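De: Ertuğrul Bilgin
Para: lista esteras-y-fibras
Fecha: 2020-12-26
Asunto: Re: Humedad de equilibrio en esteras de paja

Şengül Öztürkmen escribió:
> He repetido la pesada de las muestras de Nava y no me cuadran con la
> tabla que circuló en abril. A 82 % de humedad relativa sigo viendo
> aumento de peso pasado el plazo de 10 horas. ¿Alguien más acondiciona
> más tiempo? Otra duda: ¿pesáis con el ribete cosido o sin él?

Şengül:

La tabla de abril se hizo con tiras sueltas, sin tejer. En estera tejida el intercambio es más lento en los cruces, así que el plazo de 10 horas se queda corto. Yo no fijo plazo: doy por terminada la muestra cuando dos pesadas consecutivas difieren menos que la resolución de la balanza. Si se corta antes, la curva de adsorción sale por debajo de la real y la histéresis aparente aumenta.

Sobre el ribete: sin él. El algodón tiene otra isoterma y en probetas pequeñas el error no es despreciable. Si no se puede descoser, hay que pesar aparte un tramo equivalente y restar.

Para las pruebas en uso trabajo con la estera entera, extendida.
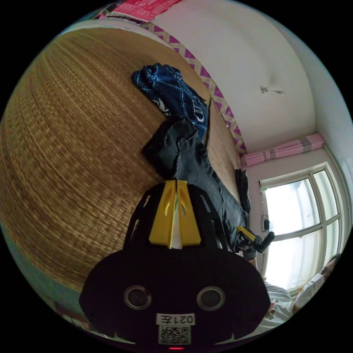
Estera de paja tejida, tono dorado.

En pieza entera no intento medir la humedad de equilibrio; solo comparo la deriva de peso entre cara superior libre y cara inferior apoyada. La cara apoyada retrasa el secado y es ahí donde aparece antes el moho, según las fichas que llevamos en Uklow. Conviene girar la pieza cada 2 días mientras dure el ensayo y anotar qué cara quedó arriba.
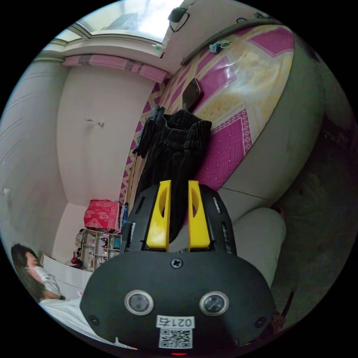
En cuanto a la balanza, la Drodix de 400 g sirve para probetas, pero acusa las corrientes de aire si se trabaja con la puerta de la cámara abierta. Pesad en recipiente tapado y tarad el recipiente en cada serie. El registrador Faltalance lo dejo dentro de la cámara, lejos de la solución salina; pegado a la cubeta lee de más.

Me falta la densidad de trama de las muestras de Nava. Sin ese dato no puedo comparar tu serie con la mía. Si la tienes, mándala en texto plano, que la lista elimina los adjuntos.

Ertuğrul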